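Wash day

Wash day is the day of the week a household sets aside for doing its laundry, and also the name for all the work that goes with it: gathering, sorting, soaking, washing, wringing, drying, ironing and putting away. I've been adding to this entry on and off since the site began, so it wanders a bit in places (sorry!), but I've tried to keep the general history near the top and the local bits further down.

Before there was hot water from a tap, the washing could easily take a whole day and leave everybody too worn out to do anything else. Water had to be carried in, heated in a copper or over the fire, and carried out again when it was too grey to use. It made sense to do the lot at once and to settle on a fixed day, and once a street had settled on one, most of the houses kept to it. You'd have had your sheets out next to everyone else's, and people did look.

With a machine in the house the fixed day matters much less. Plenty of homes still have one all the same, and mine does, though I couldn't tell you who decided it. There are also those of us who say we have one and then find ourselves putting a load on at 8 in the evening with no clean socks for the morning.
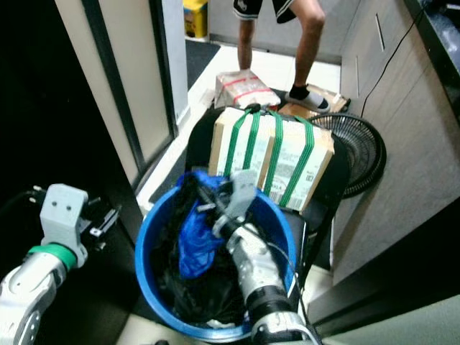

GATHERING AND SORTING

Every wash starts with getting the dirty things into one place. A bucket, a basket, a bag on the back of a door, an old pillowcase, the bottom of the stairs — it hardly matters which, as long as the family agrees on it. Older household books tell you to collect everything the night before and mend any tears first, as a small rip going into the wash tends to be a big one coming out.

Then comes sorting. The usual piles are whites, lights and darks, with wool and anything delicate kept to one side. Black and deep blue things generally go together quite happily. A new dark garment may give off dye for its first few washes, and anything pale that goes in with it can come out a sad sort of grey. The quick test is to wet a hidden corner, press it on a white cloth and see whether any colour comes off.

Pockets belong to this stage too. Paper hankies are the great enemy, especially with a dark load, and I have picked white fluff off black trousers more times than I care to say. Turning things inside out helps keep the colour on the side that shows. Zips should be done up, and shirt buttons are better left undone, though my mother did it the other way about all her life and her shirts looked perfectly good to me.

SOAKING AND WASHING

In the days of the tub, the heavy part of the job was moving the cloth about in the water. This was done with a dolly (a bit like a little stool on a pole, which you twisted) or a posser (a pole with a bell-shaped end, often copper, which you pushed up and down). Collars and cuffs were rubbed on a ridged washboard. Whites might be boiled, rinsed, and then rinsed again with a touch of laundry blue to take away the yellow look. Starch came last, if you were having starch.

Machines took over these jobs one at a time. Early hand-cranked ones only did the stirring, so you still filled and emptied them yourself, and the wringer was often a separate thing bolted on the side. The twin tub, with one side for washing and one for spinning, was much loved in Britain and I still get letters about it. You lifted the hot clothes across with wooden tongs, and the kitchen windows ran with steam.

Modern machines come in two main sorts, top loaders and front loaders. Front loaders tumble the clothes through a small amount of water and are what you'll mostly find in British kitchens, where they have to slide under a worktop. Top loaders are far more common in some other parts of the world. They're kinder on the back, and with many of them you can lift the lid and add the sock you dropped on the way, which I must say I envy.
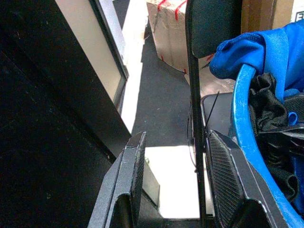 Nathalie Carrier wrote in to say that I'd been unfair to the cold wash in an earlier version of this page. She has done all her darks cold for 14 years, she says, and her black work trousers have stayed black, whereas her sister's went the colour of slate on a warm wash with the very same powder. She'd also like it known that hardly anyone needs as much powder as they put in. I've since cut my own scoop down and I think she's right on both counts! Cold water is less good on grease, mind you, and I'd still wash towels and tea towels hot.

LOCAL CUSTOMS

Rindton was a Wednesday town. I've never found out why, but everyone I've asked agrees on it, and Neville Ashworth remembers washing lines strung right across the back lanes, so the coal cart had to come either very early or not at all. His grandmother propped hers up with a forked branch and wouldn't hear of buying a proper one.

In Bullport, down by the water, the trouble was salt wind and gulls. People there dried indoors more than most, on a wooden rack hauled up to the ceiling on a pulley, and some of the older houses on the harbour side still have the hooks. Cedden had a public wash house with 5 coppers, open from early morning, where you paid by the hour. The building is flats now. Kirsten Arsenault has told me you had to bring your own soap and that a copper near the door was the one to avoid, because of the draught.

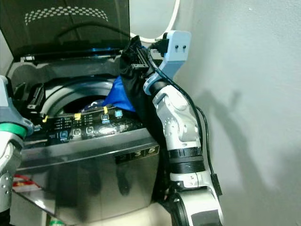
Wash houses like that one did a great deal more than get the sheets clean. They were warm, for a start, and they were somewhere to hear the news. Many had drying cupboards that slid out of the wall on runners, heated from behind, and a load that would have hung damp in a back kitchen until the weekend could go home dry the same day. Prams were the usual way of carrying it, with the baby on top or walking alongside. The launderette picked up much of the same trade later on, and I'd say a bit of the same chatter as well.

DRYING

A dry, breezy day is best, and April can be a very good month for it if you keep one eye on the sky. Hang shirts by the tail and trousers by the waist, and give everything a good hard shake first. Strong sun will help whites along but fades darks, so put those in the shade or inside out. Wool should be laid flat on a towel.

Indoors, leave a gap between things on the airer and open a window. I know it seems daft in cold weather, but the damp has to go somewhere, and otherwise it goes into the walls.

See also: Mangle; Laundry blue; Clothes peg; Cedden wash house

Contact us | Copyright the contributors | Back to top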